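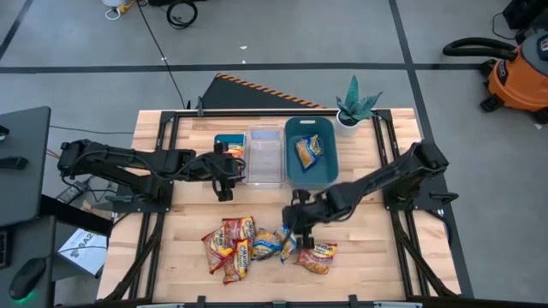 Issue 9, page 20

Vasine Two-Arm Sorting Bench
Item V-100. Sold as a complete station: bench, frame, both arms, grippers, and controller. Ships in 3 crates.

The Vasine puts groceries into bins. Anyone who owns a pair of hands may feel they already have this product, and for a kitchen at home we would agree with them. The bench is meant for back rooms, teaching labs, and small packing shops where somebody has bags of pasta to sort all day and would like to be doing something else.

What it handles
Soft bags, mostly. Pasta is our usual test load: the bag slumps, the shiny film throws light around, and the contents shift when lifted. Red bags and blue bags can go to separate bins, and the bins themselves can be any open-top plastic type that fits on the table. Clear ones are allowed. The Vasine likes them less.

What it does not handle
Eggs. Anything in a net. Loose onions. It will not fold the tote bag afterward, and it has no views on where the cereal goes. Houseplants may stay on the bench if they are kept to the back corner, but they are not covered by the warranty.

Speed
Janaka Wanigasekara in our test shop raced it on a Monday with a mixed load of 20 bags. Janaka finished, washed his mug, and came back in time to see the Vasine pick up bag 9. Then again, he went home at five and the bench kept going.

In the box
Butcher-block worktable
Black metal frame with side rails
Two jointed arms with grippers, one per side
Controller and cables (more cables than you expect)
Grendar setup software, one seat

Not in the box
Bins, groceries, desk, mouse, keyboard, patience.

Space and power
Leave clear floor on all sides and route the cables before you switch anything on. A hard, level floor is best. Carpet voids nothing but makes the wheels of your shop vacuum very unhappy.

Customer note
"It does one chore slowly and I have grown fond of it." Vendula Šimko, Rorkia

Orders and spare finger pads: ask for Miroslava Hájek, parts desk. Lead time is 9 weeks.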